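Gundwood Local Records Project
Progress report to the Greltach Fund, second half-year

Work in this period went mostly into the parish and mill records held at Maddocks. We had planned to finish the wage books by December and did so. The rent ledgers are behind.

Cataloging: 229 volumes now have a full entry, against 47 at the last report. Another 36 have been listed by title only and need dates checked. The Zurkach mill papers took longer than expected — several boxes had been packed out of order when the mill office closed, and two runs of letters had to be sorted again from the start.

Conservation: 11 volumes went out for repair to the spine or boards. All are back except the large survey book, where the binder has asked for more time. The cost is within the amount agreed.

Scanning: The wage books are scanned through the last volume. Page images are kept as full-size masters, with smaller copies made for the reading room. Storage was increased in the fall under the equipment line, and no further spending is planned there this year.

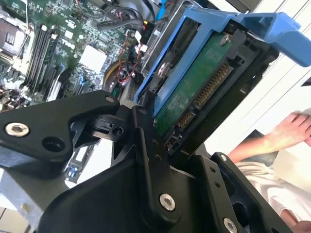 The rent ledgers are the main concern. Many pages are written in two directions, and the ink on the later ones has faded badly. Our first test scans were hard to read, so we have changed the lighting and started over with the earliest ledger. We now expect to finish in May, two months later than the plan.

Public use: The reading room opened one extra afternoon a week from October. Most requests were for family names in the wage books. The school in Gundwood has asked for copies of the 1890s pages, and we will send them once the index is checked.

Budget: Spending is on plan apart from travel, which is under. We ask to move the unspent travel money to cover indexing hours for the rent ledgers.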